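Chapitre 4
Voir, décider, saisir : l'architecture logicielle d'une paillasse à deux bras

Avant d'entrer dans le détail des algorithmes, prenons le temps, si vous le voulez bien, de nous installer à la paillasse. Les trois premiers chapitres vous ont donné la cinématique, les repères et un peu de commande articulaire ; vous savez donc amener une pince en un point de l'espace, et c'est déjà beaucoup ! Reste à savoir quel point, à quel moment, et que faire quand l'objet convoité est en verre, rempli d'un liquide limpide, et laisse voir tout ce qui se trouve derrière lui.

Nous suivrons pendant tout le chapitre le poste Jenine, monté par Emanuel Dobre et Idris Trevor pour l'enseignement de la manipulation, et le logiciel qui l'anime, Sitden. Le code est volontairement court (300 lignes pour le superviseur, commentaires compris) et je vous encourage à le garder ouvert à côté du livre. 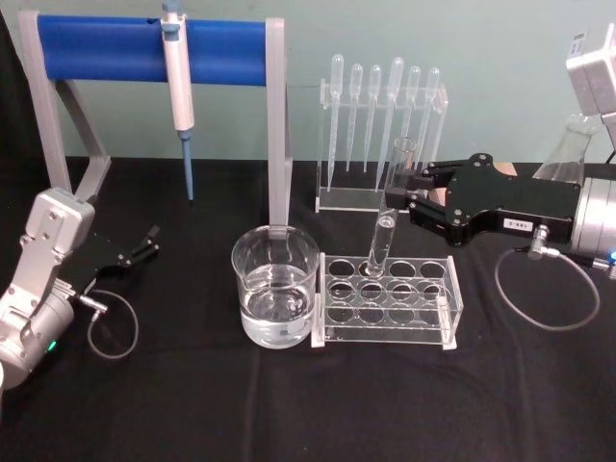 Figure 4.1. Le poste Jenine vu de la caméra de tête. La pince droite tient un tube à essai au niveau du portoir ; la pince gauche est ouverte.

Le verre est un mauvais client pour la perception. Un capteur de profondeur actif y renvoie volontiers des trous, ou bien la distance du mur, et une segmentation apprise sur des objets opaques hésite sur les contours. Sitden contourne la difficulté en s'appuyant sur ce qui est stable : les arêtes du portoir, dont la géométrie est connue, donnent la pose de la grille de trous, et c'est dans le repère de cette grille que l'on cherche ensuite le tube. Nous verrons à la section 4.2 comment cette estimation se propage jusqu'à la consigne de la pince, avec son incertitude, que l'on oublie trop souvent en route.

La caméra de tête ne suffit pourtant pas. Elle offre une belle vue d'ensemble, mais le bras lui-même vient masquer ce qu'il s'apprête à saisir, et une petite erreur d'étalonnage se paie au bout des doigts. D'où la caméra de poignet, qui se déplace avec la pince et voit ses deux doigts en permanence.
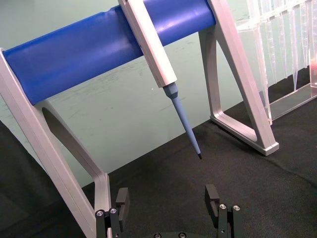 Figure 4.2. Vue de la caméra de poignet : la pipette suspendue à la barre bleue, et les doigts de la pince au bas de l'image.

L'intérêt de ce second point de vue est que l'erreur se mesure directement entre les doigts et la cible, dans la même image. La boucle d'asservissement visuel de la section 4.3 n'utilise rien d'autre. Attention toutefois à ne pas confondre « près dans l'image » et « près dans l'espace » : un objet situé plus loin, dans l'axe de la pince, paraîtra parfaitement centré entre les doigts alors qu'il reste du chemin à parcourir. L'exercice 31 vous fera tomber dans ce piège, avec toute ma bienveillance.
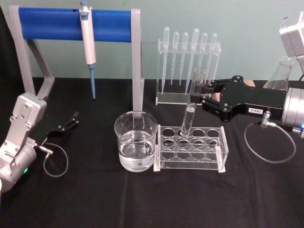
Vient enfin la question de l'ordre des gestes. Un tube que l'on introduit dans un portoir passe par une phase sans contact, puis par une phase guidée où les parois du trou imposent leur loi, et une commande en position pure, excellente pour la première, devient brutale pour la seconde. Le superviseur bascule donc vers une commande en impédance dès que l'effort latéral franchit un seuil, et il interdit au bras voisin d'entrer dans le volume réservé tant que la pince n'a pas confirmé son ouverture. Le planificateur Bratu, présenté à la section 4.4, se charge de ces réservations. Vous le trouverez sans doute prudent à l'excès ; je l'ai trouvé moi aussi, avant d'avoir à régler un poste à 2 bras.

Prérequis : le changement de repère et la matrice jacobienne. Si cette dernière vous semble lointaine, relisez la fin du chapitre précédent avant d'aborder la section 4.1.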